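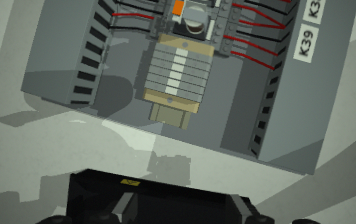 Figura 2. Armário cinzento com ranhuras de ventilação na parede lateral.

4. Preparar o primeiro envio de uma newsletter no Hornine

Chegou a parte de que quase toda a gente gosta mais, e com razão: escrever aos seus clientes! Antes disso, porém, pedimos-lhe um pouco de paciência, porque um envio bem preparado poupa muitas dores de cabeça depois. Se ainda não criou a sua conta nem confirmou o endereço do remetente, volte ao capítulo 3 e regresse aqui quando vir a palavra "Verificado" ao lado do seu domínio.

4.1 Importar a lista de contactos

1. Abra o menu Contactos e escolha Nova lista. Dê-lhe um nome que ainda lhe diga alguma coisa daqui a uns meses ("Clientes da loja, setembro" é muito melhor do que "Lista nova").

2. Carregue o ficheiro CSV. A primeira linha deve ter os títulos das colunas, e são precisas pelo menos 2: o nome e o endereço de correio. Tudo o resto (cidade, idioma, data da última compra) é bem-vindo, mas pode ser acrescentado mais tarde.

3. Faça corresponder cada coluna ao campo certo. O Hornine tenta adivinhar e costuma acertar, mas dê sempre uma vista de olhos aos campos com acentos, que às vezes chegam trocados quando o ficheiro vem de uma folha de cálculo antiga.

4. Prima Importar e aguarde. As listas grandes demoram um bocadinho; pode fechar a janela e ir tomar um café, que a importação continua.

Nota: quem usa a loja Belkadi pode saltar os passos 2 e 3. Basta ligar a loja em Definições, Integrações, e os contactos que deram o seu consentimento aparecem sozinhos na lista.

Cuidado: importe apenas pessoas que pediram para receber as suas mensagens. As listas compradas são bloqueadas pelo sistema, e desbloquear uma conta suspensa obriga a uma troca de mensagens com a nossa equipa que preferíamos poupar-lhe.

4.2 Escrever a mensagem

1. Em Campanhas, escolha Criar e depois um dos modelos. Para começar recomendamos o Tellanmont, que é simples, tem uma só coluna e se lê bem no telemóvel.

2. Preencha o assunto e o texto de pré-visualização. São dois campos diferentes, e o segundo fica muitas vezes esquecido (é aquela linha mais clara que aparece ao lado do assunto na caixa de entrada).

3. Substitua os textos do modelo pelos seus. Para tratar cada pessoa pelo nome, insira a etiqueta Nome através do botão Personalizar e indique sempre um valor alternativo, por exemplo "cliente", para os contactos de quem só tem o endereço.

4. Confirme que o rodapé mantém a ligação para cancelar a subscrição. Pode mudar-lhe a cor e a redação à vontade, mas não a pode apagar.
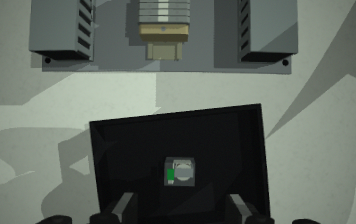
5. Guarde a campanha. O Hornine também vai guardando por si enquanto escreve, mas só depois de lhe ter dado um título.

4.3 Testar e agendar

1. Prima Enviar teste e escreva 2 endereços seus, de preferência em serviços de correio diferentes. Abra as mensagens no computador e no telemóvel e experimente todas as ligações, mesmo aquelas que lhe parecem óbvias.

2. Se quiser comparar assuntos, ative a opção Teste A/B e escreva as 2 versões. O sistema envia cada uma a uma pequena parte da lista, espera 24 horas e manda a que teve mais aberturas às restantes pessoas.

3. Escolha Agendar e indique a hora. Verifique o fuso horário no canto do calendário, sobretudo se a conta foi criada através do nosso parceiro Flerkbridge, que usa por defeito a hora do seu próprio escritório.

4. Confirme. A campanha passa para o separador Agendadas e pode ser alterada até ao momento em que o envio arranca.

Cuidado: depois de iniciado, o envio pode ser interrompido, mas as mensagens que já saíram não podem ser recolhidas.

Para dúvidas sobre esta secção, escreva a Bouchra El-Sayed através do formulário de Ajuda, dentro da sua conta, e indique o título da campanha tal como aparece na lista. Os relatórios de aberturas e cliques são explicados no capítulo 5.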